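La encimera nueva

Queridos lectores, vuelvo con un cuento corto, de los de cocina, que son los que más disfruto escribiendo. ¡Este me salió casi de un tirón! 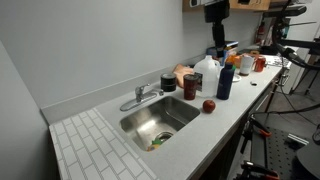
La llave la recogí en la inmobiliaria Trunier a media mañana, y subí los escalones de dos en dos con la mochila golpeándome la espalda y una manzana en la mano. ¡Mi cocina! Había vivido 16 años en casas con la cocina de otros, con cajones que ya tenían dueño y baldas donde mi café ocupaba siempre el rincón más alto, y ahora tenía delante una encimera entera, larguísima, gris clara, para llenarla como me diera la gana.

Dejé la manzana junto al fregadero y me pareció que ya estaba instalada.

Mi abuela decía que una casa se empieza por el agua. Ella llegó a la suya con un cubo y un hatillo y, antes de mirar los dormitorios, abrió el grifo y se quedó escuchando. Así que hice lo mismo. Levanté la palanca, el grifo carraspeó (de verdad, carraspeó, como un señor antes de un discurso), soltó un escupitajo de aire y luego un chorro que sonó a tambor contra el acero. Me reí en voz alta. Metí las manos, me lavé la cara, me mojé las mangas hasta el codo y no me importó nada.

Después vino lo bueno, que era colocar. El vaso granate, que había sobrevivido a 3 mudanzas, lo puse cerca de la esquina de la pila. Lo cambié de sitio. Lo volví a poner. La garrafa blanca era tan grande que parecía mandar sobre todo lo demás, como una gallina con sus pollos, y la botella azul oscura quedó a su lado, muy tiesa, con aire de prima elegante que viene de visita. Me alejé hasta la puerta para verlas y me entró una alegría tonta, la misma de cuando era niña y jugaba a las tiendas en el patio con piedras y hojas de limonero.

Sonó el timbre. Era la vecina de abajo, la señora Buthelezi según el buzón, con un delantal de flores y cara de haber oído mis carreras.

—¿Ya tiene agua? —me preguntó.

—¡Ya tengo agua!

—Entonces ya tiene casa.

Me quedé mirándola como si mi abuela hubiera subido la escalera. La invité a pasar y le ofrecí lo único que podía ofrecerle, media manzana, y ella dijo que sí con mucha seriedad. No encontraba el cuchillo. Abrí la mochila, vacié los bolsillos del abrigo, aparté papeles, un destornillador, una postal vieja del faro de Pinside. Nada de cuchillo.

—Muerda usted primero —dijo.

Mordí, se la pasé, mordió ella por el otro lado. Estaba ácida y buenísima. Comimos de pie, apoyadas en la encimera, y me contó que en septiembre el sol entra por su ventana a la hora de la merienda y llega hasta el fregadero, que ella lava entonces los platos aunque estén limpios, solo por estar allí, y que si yo quería podía bajar a verlo o esperarlo arriba, porque seguro que a mi cocina llegaba un poco antes.

Cuando se marchó enjuagué el vaso, lo llené hasta arriba y bebí despacio. Luego cerré el grifo. Lo abrí otra vez, por oírlo.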